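Board index > Manipulation > Collecting demonstrations
Slider panel task: how many start positions?

plollent_arm
May 25, 2025
Hello all. I am recording demonstrations for a policy which must move the lower slider to a number I give it. I have 60 episodes now. In most of them the knob starts near the left of the track, and the trained policy pulls to the right also when the target is on the left. Should I record more, or throw away part of what I have? My wrist view:

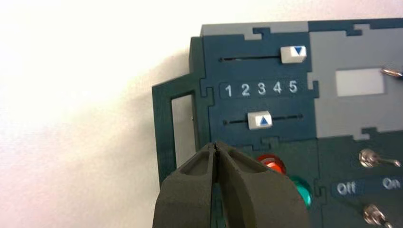 Wrist camera, fingers closed, lower knob near 2 and 3.

brudthorpe
Do not throw away anything yet. Record 14 new episodes where the target is left of the start, train again, then compare. I would also move the upper knob between episodes. If it is always near 5, the model may use it as a landmark.

fandada_lab
I disagree about the upper knob. First keep it fixed and solve one problem. When I changed both at the same time, I could not say which change had helped, and I lost 3 evenings with it.

plollent_arm
Thank you both. The upper one was near 5 in all episodes, I never touched it. How do you choose the starts? I place the knob by hand and I think my hand likes the same places.

brudthorpe
Write a list before the session and follow it. Mine is made by a small script.

tracknotch
Please look also at your fingers. In your picture they cover part of the red and green lights. For the slider it is no problem, but if you want to add the lights later, record a second view from outside.

fandada_lab
+1 for the second view. And still I say, upper knob fixed.

plollent_arm
OK, I will make the list tonight and leave the upper knob for the second round. Around 6 episodes have a bad grasp, I will mark these and keep them in a separate folder.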